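Mamham Woodworkers Board > Finishing > Is Zetel hardwax oil worth the money?

planesaw
Joined: August
Posts: 28

I keep seeing Zetel recommended for tabletops and I'd like somebody to talk me out of it, or into it. It's $32 for a can I could hide behind a coffee mug. The label says one coat, food safe, repairs itself with a rag, lasts for years. I have been lied to by labels before. My last table got wiping poly, four coats, and it still looks fine except for one ring where a flowerpot sat. So what am I paying for?

grainofsalt
Posts: 2753

You're paying for the can. Every oil and wax blend I've opened smells like the same three ingredients in a different ratio. I used Stastau on a bench years ago and then a cheap no-name on the matching bench, and I can't tell them apart without looking underneath where I wrote it in pencil.

"One coat" also depends on how thirsty the wood is. Pine will drink that and ask for more.

dovetailed_again

Gonna disagree. I've done both and the pricey ones cure harder. Cheap stuff on my kitchen island stayed sort of gummy in the corners for a month. Zetel was dry to the touch the next morning and I was putting plates on it inside a week. Same room, same time of year.

grainofsalt
Posts: 2753

Did you wipe off the extra on the cheap one? Gummy corners is nearly always too much left on. I'd bet you were more careful the second time around.

dovetailed_again

I wiped it. Maybe not as well as I could have, fine. But I've been finishing furniture for a while and I didn't forget how a rag works between one can and the next.

planesaw
Posts: 28

OK so one vote for technique and one for the can. What grit are you all stopping at? The Zetel sheet says 150 and the guy at the Koyama counter told me to go up to 3000 for a "glass feel."

lowangle_jack

3000 on bare wood under an oil is a good way to have no color at all. You burnish the surface and the oil can't get in. Follow the sheet. The counter at Koyama also sells the 3000 grit pads, if you were wondering where the advice comes from.

planesaw
Posts: 28

I was wondering a little, yeah.

sidegrain

I stopped at 150 on the flat and 220 on the end grain so the ends wouldn't go dark. Two thin coats, a day apart, buffed with a white pad. I wasn't expecting much and I still think the price is silly, but I like the color. It came out a warm brown and the grain didn't go muddy like it did when I used stain under poly. No shine to speak of.
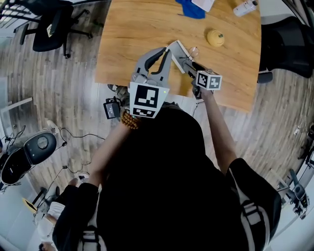 Tabletop from overhead – honey-brown, grain still reads.

grainofsalt
Posts: 2753

Nice color. I'd get the same from boiled linseed and paste wax, though, and you can't prove otherwise from a photo. Which wood? If it was already warm before you started, the can doesn't get the credit.

sidegrain

It was a secondhand top and I never worked out the species. It was paler than that after sanding, for what it's worth. I agree a photo doesn't settle anything about how hard it cured. Ask me again after a couple of winters.

dovetailed_again

Linseed and wax will not hold up to a hot mug. That's where I get off the bus. I've got white marks on an old desk to show for it.

grainofsalt
Posts: 2753

Wax on top of anything will mark with heat. There's wax in yours too. Read the can.

lowangle_jack

planesaw, buy the small can and do a test board out of the same wood. Half Zetel, half whatever you've got on the shelf. Leave a wet glass on both halves overnight, then a mug of coffee, then some mustard. Costs you an afternoon and you won't need any of us.

And lay the rags out flat outside to dry, whichever one you use. Never in a pile in the trash. I don't care what brand it is.

planesaw
Posts: 28

Doing the test board. I have an offcut with a knot in it that's good for nothing else. Poly goes on a third strip, because I still suspect it wins. Will post the mustard results.

grainofsalt
Posts: 2753

Yellow mustard, not the brown kind. It stains worse.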